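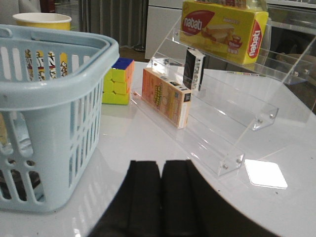

Changes to the Neighborhood Lending Shelf at Cervantes Branch

The Lending Shelf at the Cervantes Branch will operate under revised terms beginning in May. The Shelf was opened as a small trial for households that wanted to borrow games, puzzles and simple household goods for a short time, and it has grown well beyond the space first set aside for it. During the past year, members borrowed items from the Shelf 1,083 times. Puzzles remain the most requested group, and the Rubik's cube, with its familiar blue, yellow and orange faces, is a fair example of what the Shelf is meant to offer: an item that is easy to carry, needs no power and can be enjoyed by a child or a grandparent. Board games with many loose parts are requested nearly as often but take far more staff time to check when they come back.

The main change concerns the length of loans. Items may now be kept for 20 days, and a loan may be renewed once if no other member has placed a hold. Members may have three items out at a time. The former practice of allowing one additional item per child in the household has ended, as it proved difficult to apply evenly between the Cervantes and Grasuvthorpe branches. Loans already in effect at the end of April will keep their original due dates.

Holds may be placed at either desk or through the Clelero catalog, which replaced the paper request slips last fall. Members who have not yet set up a Clelero account may do so with a library card and a working telephone number. An item placed on hold will be kept at the desk for three days and then offered to the next member on the list. The library does not telephone members a second time, and we ask that contact details be kept current.

Members have asked whether the library will begin to charge for missing pieces. It will not do so during the coming year. A member who finds that a part has been lost should write this on the card inside the lid, so that the next household is not surprised by it. Games that can no longer be played are withdrawn and offered to the Grasuvthorpe craft room, where the boards and boxes are put to use.
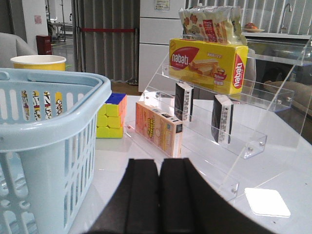
The Shelf will also take part in the spring Supply Exchange, to be held in the ground floor meeting room at Grasuvthorpe. Residents are invited to bring clean household goods in usable condition and to take home what they need. There is no requirement to bring something in order to take something. Goods should arrive in a container that the owner is willing to leave for the afternoon, and a light plastic basket with a handle and slotted sides serves very well, as the contents can be seen without unpacking. Paper cups and other party goods are welcome if they have not been used. The Exchange cannot accept medicines, car seats, mattresses, opened food or anything that must be plugged in. Doors open at 10 a.m. for those bringing goods and at 11 a.m. for all others.

Parking at Grasuvthorpe is limited, and the side lot will be closed to allow for unloading. The Zado shuttle stops at the corner nearest the main entrance and runs on its usual timetable. Residents who cannot carry goods up the front steps may use the level entrance beside the book return — please ring the bell and allow a few minutes for a member of staff to come to the door.

Goods that remain at the end of the Exchange will be sorted that evening. Games and puzzles in complete condition will be considered for the Shelf first, and members should allow several weeks before newly donated items appear in the catalog. Each one must be cleaned, counted, labeled and given a storage bag. Donors may not reserve an item for a particular borrower, and the library is not able to return a donation once it has been accepted.

Printed copies of the revised terms are available at both desks, in large type on request. Written comments on the new loan period may be left in the box beside the Cervantes desk through the end of May.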